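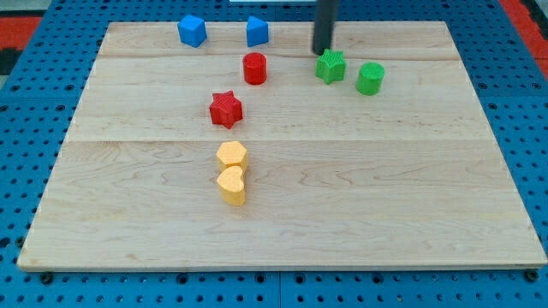 Little shape blocks on a maple board.

I got to Deolinda Mota's kitchen at nine in the morning, which she told me was late. She'd been up since four. There were two loaves cooling by the window and a third one, already half gone, sitting under a dish towel, and before I had my coat off she'd handed me the heel of it with butter on.

"Eat that and then ask me things," she said. "You'll ask better questions."

So I did. Deolinda ran the Correia bakery in Jultudport for most of her working life, and last November she closed it. People in town are still sore about it. I'm one of them, if I'm being fair - I grew up on her corn bread, and I've been driving past that dark window for months feeling sorry for myself. I wanted to know what happened, and I also wanted to know what she does all day now, and mostly we talked about the second thing.

What she does is teach people to bake at her kitchen table. She takes 2 at a time, no more, and they come back every week until she thinks they've got it.

"The first lesson is only water and flour," she told me. "They hate it! They come in wanting to make something with olives. I say no, put your hand in this bowl and tell me how it feels. And they say, wet. Okay, wet like what? Then they have to think."

She doesn't own a written recipe for her corn bread. The closest thing is a postcard from her aunt with a few amounts scribbled on the back, and half of those are wrong, she says, because her aunt didn't want her sister-in-law making it properly. (There's a whole story there. I was asked to leave it out.)

I asked about the name over the door. I'd always figured Correia was family.

"Oh no. Correia was the man before me. He sold shoes! The sign was already up and it was a good sign, so I kept it. For years people called me Mrs. Correia and I answered."

The bakery had one oven, a secondhand thing she called Zillis after the street she bought it on. It ran hot on the left side and she never got it fixed. At Easter she was putting out 400 sweet loaves in a week from that oven, turning every pan by hand halfway through. Her wrists don't let her forget it. She held them up for me and gave them a little shake.

"I had 14 years with no help and then I had help, and the help was worse," she said, and laughed so hard she had to put her coffee down. She won't say who. I have a guess.

Then came the offer from Arnolix, a company that wanted to put her bread in supermarkets. They sent a very polite young woman with a folder. Deolinda fed her, of course, and read the folder after she'd gone.

"It said the bread should last 9 days. I read that and I thought, whose bread? Mine is good for two, and on the third you make soup."

She turned them down, but she says the meeting got her thinking about stopping. She'd said out loud to a stranger that she was tired, and once she'd said it she couldn't put it back. The lease was up in the fall. She gave away the pans, sold the mixer and cried in the car one time - "only one, in the parking lot, with the radio on."

Does she miss it? She took a while with that. She misses the first customers, she said, the ones who came off the night shift at the port and didn't want to talk. She'd have their rolls bagged before they reached the counter. She doesn't miss Zillis at all.

By then one of her students had let herself in the back door, a retired bus driver with flour already on her sleeve somehow, and I could tell my time was up. I asked if there was room for me in the spring.

"There's a list," Deolinda said. "Bring your own apron. And come at seven, that's when the dough is ready to be touched."

She sent me home with the rest of the open loaf. I ate it at the red light on Port Street and again in my driveway.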